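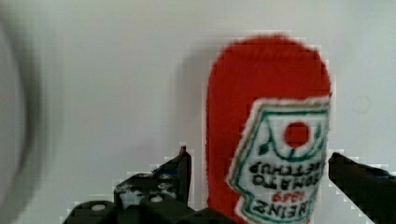 [bench-equip] Re: spring order, arm cell no. 2

Print this message | E-mail this message to a friend

From: Jucélia Barros
To: bench-equip list
Subject: Re: spring order, arm cell no. 2

Quick answers, I have a vendor call at 2 so forgive the typing.

Reinaldo wrote:

> All, before I sign anything in March I need to understand the line
> for spare fingers. The Flokon quote has 13 pairs on it. Thirteen! For
> one arm? Also why is there a wrist camera AND an overhead one, the
> Norkovik bundle only has the overhead and comes in well under. And
> somebody put "kitchen props, assorted, 200" with no unit. 200 what.
> Dollars? Pieces? Please advise, would like to close this out
> Wednesday.
>
> Reinaldo Peixoto

OK in order.

Fingers. 13 is for both cells, not one. Fumiko worked it out from what we went through since the fall, plus a couple pairs on the shelf. If you need to cut, cut to 10, not lower. Lead time from Flokon is the real problem, last time we sat idle nine days waiting on a bag of parts that fits in an envelope. Fastners are not included btw, separate line, don't delete it.

Cameras. Please keep both. Overhead gives you the layout, where the pan is, where the oven is, whether there's space to set anything down. It's no good for telling how the fingers sit against something soft. Plush especially, it squashes and the overhead view tells you almost nothing. The Norkovik bundle is cheaper because it leaves that out, and then you buy the wrist unit later at full price with a bracket that doesn't fit. Ask Jeferson, he did exactly this at Magalhães and ended up machining his own.

Props. Dollars. Sorry, that was me. 200 dollars covers toy food, dishes, a few plush things, and replacements. We want a mix of shapes on the table at once, bowls and mugs and a colander and so on, hard and soft, not ten of the same block. 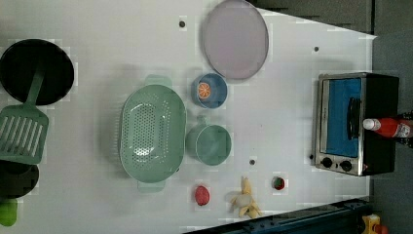 The toaster oven should NOT come out of that 200. It's its own line, 100, and I would like a spare of the same model while they still sell it, so call it 2 units. If the door or the handle changes we are re-doing work and that costs a lot more than an oven.

Table. Same white top for cell 2 please, same size. Ruan found a cheaper gray one and I said no, we want the two cells to match. The rail is in the Nornura quote, page 3, easy to miss. They list it as "accessory" with no picture. Without it there's nothing to mount to so don't let purchasing strike it.

Things I'd drop if you need money back:

- extended warranty on the controller (we never used the last one)
- second tablet
- the rolling cart, we have carts
- on-site training day, Ruan can do it

Things nobody has budgeted yet and should:

- power drop for cell 2, facilities wants a work order first
- storage bins with lids
- shipping on the Nornura stuff, it comes freight

Can't do Wednesday morning but after 4 is fine. If you sign before then just leave the finger line open and I'll send the final number once Fumiko is back at her desk and has checked the drawer.

Jucélia

Reply to list | Print this message | E-mail this message to a friend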